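**Sim corner: gripper swap, part one**

Quick one this month, deadline was Friday and I'm already over it.

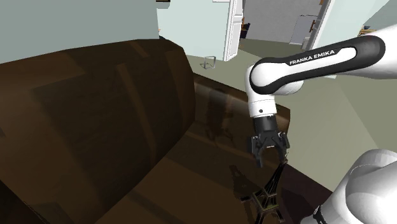

So. Three grippers, one arm, same living room. The point was to find out wether the stock parallel gripper is really the thing holding back our pick rates in the home scenes, or whether we've been blaming the hand for what the controller does. Short answer: bit of both. Long answer when Reijo Heiskanen gets his plots finished.

**Setup.** Franka arm in sim, sofa scene, the little Eiffel Tower standing on the seat cushion as the target. Black parallel gripper first as baseline. Then the Medve two-finger with the soft pads, then the Tolix, same closing speed, same approach from above. 100 tries per gripper on the old controller, 100 each on the Werkari one. That's 600 total and yes, it took all weekend, the machine in the corner sounded like a hair dryer.

Why the tower: it's a mean object. Thin spire, splayed base, latticework in between. Close too high and you've got almost nothing between the fingers. Go too low and the fingertips meet the cushion before they meet the tower. We used the mug for two years and everybody's gripper is great at the mug.

**What we saw.**

- Stock gripper: fine when it comes in centered. Off to one side and one finger pushes the spire over before the other one gets there. Most of the misses were this.
- Medve: more forgiving on the sideways error, soft pads help. But wider fingers, so it hit the seat cushion more often. Reijo thinks we can fix that by raising the grasp point. I think we tried that in March. Will check.
- Tolix: best at holding on once it had the thing, worst at getting there. Slow to open. Probably a config problem, mine, sorry.

Old controller vs. Werkari mattered more than I wanted it to. With Werkari the stock gripper picked up a good chunk of the tries it was losing before, no hardware change at all. Across all three grippers we got 287 clean lifts out of 600, and the bigger share came from the Werkari half. "Clean" = tower leaves the cushion, stays in the fingers till the arm stops moving. If it swings but stays in, we counted it. Reijo would not have counted it. We had words.

**Things that cost us time.** Cushion friction. The sofa had been set up with the floor's friction values, so the tower skated away at the first touch and all three grippers looked terrible. Whole first batch thrown out, those runs are NOT in the 600. If you cloned the scene before Friday, pull again. Also the wrist camera: with the arm reaching down from above, the hand throws a shadow on the seat and the pose estimate drifts when the shadow gets near the tower. It's a black tower on brown leather. Turning the light down helped a litle, turning shadows off helped a lot but then what are we testing.

**Cameras, since three of you asked.** No, we haven't compared them properly. We ran with the wrist camera only. The Rorklow depth unit has a sim model now and someone should drop it in over the sofa and see if the base of the tower comes out any cleaner. That someone could be you. Ask me for the branch.

**Next.** Same three grippers with the tower lying on its side. Then the armrest, because it's narrower and there's a real drop if you fumble. After that, the real arm, if we can get bench time. Reijo has already bought a small tower for it.

Logs are on the shared drive in the usual folder, run 949 is the one to open first if you only open one. It's the stock gripper catching the spire with one finger and tipping the whole thing toward the backrest, and it shows the centering problem better than my explanation does. Raw videos are there too, they're big, please don't stream them over the office wifi during the Tuesday call.

Plots in the next issue. Corrections to me, complaints about the scoring to Reijo.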